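December 23, 2022
By Ivan Vasylenko

4. Setting the table for the first time

Before you start this section, the Hondum dining table must be fully assembled as it is explained in section 3. All the bolts should be tightened by hand only. The final tightening is made here, after the table stands in its place. If you already tightened the bolts with the key, please loosen each of them by one half turn, otherwise the leveling will not work well.

You need for this section:

- the hex key from the small bag (the long one)
- a spirit level, not shorter than 20 cm
- the four felt pads, and the four screw feet if your floor is stone or tile
- a soft dry cloth
- a second person for steps 1 and 2

4.1 Placing the table

1. Ask the second person to stand on the opposite short side. Take the table by the frame under the top. Do not lift it by the top.

2. Carry the table to its place and lower all four legs at the same moment. If one leg touches the floor first and the table is then turned, the thread inside the leg can be damaged.

3. Leave enough space to the wall so that a chair can be pulled out and a person can pass behind it. With the Wirnmont chairs we recommend 54 cm from the edge of the table to the wall as the smallest distance for sitting, and more if people must walk there.

4. Check that the table does not stand directly over a floor heating outlet or closer than one meter to a radiator.

Caution: Never push the table over the floor, also not for a short distance. The pads can come off and the leg will scratch the floor. This damage is not covered by the warranty.

Note: On a wooden floor, use the felt pads only. The screw feet have a hard edge and they leave round marks in soft wood. On a carpet you can use the table without pads, but the leveling must be repeated after about 20 days, when the carpet has become pressed.

4.2 Leveling

1. Put the spirit level on the middle of the top, along the long side. Read it. Then turn it across and read it again.

2. Find the leg which is the lowest. With screw feet, turn the foot to the left to make the leg longer. With felt pads, put one of the thin paper discs between the pad and the leg. Do not use more than two discs on one leg.

3. Press with your flat hand on each corner, one after the other. The table should not move. If it rocks, go back to step 2.

4. When the table is stable, tighten the bolts with the hex key. Tighten in a cross order: front left, back right, front right, back left. Then go one more time through all of them in the same order.

5. Control the level again. A small change after tightening is normal. If the bubble has left the lines completely, loosen the bolts and begin from step 1.

Caution: Stop when the bolt gives clear resistance. With too much force the insert in the frame will turn together with the bolt, and then the frame must be replaced.

4.3 First cleaning of the top

The top comes from the factory with a thin layer of protective wax. This layer is not suitable for contact with food and must be removed before the first meal.

1. Wipe the top with the dry cloth to take away the dust from the packing.

2. Mix one spoon of mild dish soap in one liter of warm water. Wet the cloth and wring it well. The cloth should be damp, and no drops should fall from it.

3. Wipe in the direction of the grain, from one short side to the other. Do not make circles.

4. Wipe a second time with clean water and dry immediately.

5. Wait two hours before you put anything on the table.

Do not use vinegar, alcohol, cleaning powder or the rough side of a kitchen sponge. If you want to use the Kodikara care oil, please wait until the table is four weeks in use. The oil goes badly into wood which still has rests of the wax.
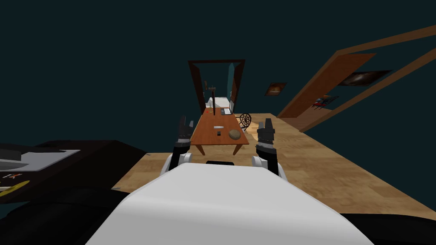 Everyday use

4.4 What may stand on the table

You can leave light things on the table permanently, like a fruit bowl, salt and pepper, or a small vase with a plate under it. Move them from time to time, in the beginning every few days. The wood becomes a little darker with the daylight during the first months, and under a thing that is never moved there will remain a lighter spot. The spot becomes weaker later but it needs long time.

Bread and pastry may lie directly on the top for the duration of a meal if the top is clean. For cutting always use a board. Citrus fruit, tomatoes and cheese should be on a plate, as the acid and the fat can make stains.

Hot dishes must stand on a trivet. The surface can take a short contact with a warm cup, but a pot from the stove will leave a white ring in a few seconds. If this happened, see section 7.2 for the repair.

Maximum load: the table in the long size carries 200 kg when the load is distributed over the full top. Do not sit or stand on the table. On the short ends, outside of the legs, do not put anything heavy.

4.5 Using the extension leaf

The leaf is sold separately under the name Gristico and fits all long tables made after September. If you do not know the age of your table, look at the sticker under the frame. When the number on it begins with 23, the leaf will fit.

1. Remove everything from the table.

2. Open both locks under the top. They are on the long sides, near the middle.

3. Pull the two halves apart, slowly and straight. It is easier with two persons.

4. Lay the leaf on the rails with the wooden pins showing to the left half. Push first the left half to the leaf and then the right half.

5. Close both locks. You must hear a click from each.

Caution: Keep fingers away from the gap while the halves are moving. Children should not help in this step.

Note: After the leaf is in, control the level one more time as in 4.2. When the leaf is not used, store it lying flat in a dry room. If it stands against a wall for a long time it will bend, and a bent leaf cannot be made straight again.

4.6 After the first month

Tighten all bolts again, in the same cross order. Look at the felt pads and replace those which are thin or dirty. Small stones that are caught in the felt are the most frequent reason of scratches in the floor. Later it is enough to repeat this control two times in the year, and always after the table was moved to another room.

Continue with section 5, Chairs.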